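Why does skin feel things?

Your skin is the largest organ you have. It keeps water in, keeps germs out and helps you stay at the right temperature. It also tells you about the world. When you stroke a cat or step on a toy brick, your skin sends the news to your brain.

Skin has layers. The outside layer is called the epidermis. The part you can see is made of flat, dead cells that rub off a few at a time, and new ones are always being made underneath to take their place.

Below that is the dermis. This is where you find blood vessels, sweat glands and the roots of your hairs. Most of the tiny sensors that let you feel things are here too.
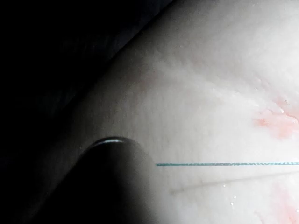
A smooth, skin-like surface seen from very close up, with bright light on it.

There are different kinds of sensor. Some notice a light touch, like a feather. Some notice a firm push. Others notice heat, cold or pain. When a sensor is set off, it sends a signal along a nerve – a bit like a message going down a wire – to your spinal cord and then up to your brain.

Some parts of your body feel more than others. Your fingertips and lips have lots of touch sensors packed close together. Your back has far fewer.

Try it yourself

Ask a grown-up to help you bend a paper clip so that the two ends are side by side, with a small gap between them. Close your eyes. Ask your helper to touch both ends gently to your fingertip. Can you feel two points or one? Now try it on your back. Many people feel only one point there, even though both ends are touching.

Kaiwen Qin's class at Hiltgate tried this in December. They found that the back of the hand was harder than the fingertip, and the calf was harder still.

Words to know

Epidermis – the outer layer of skin
Dermis – the layer under the epidermis
Nerve – a bundle of fibres that carries signals around the body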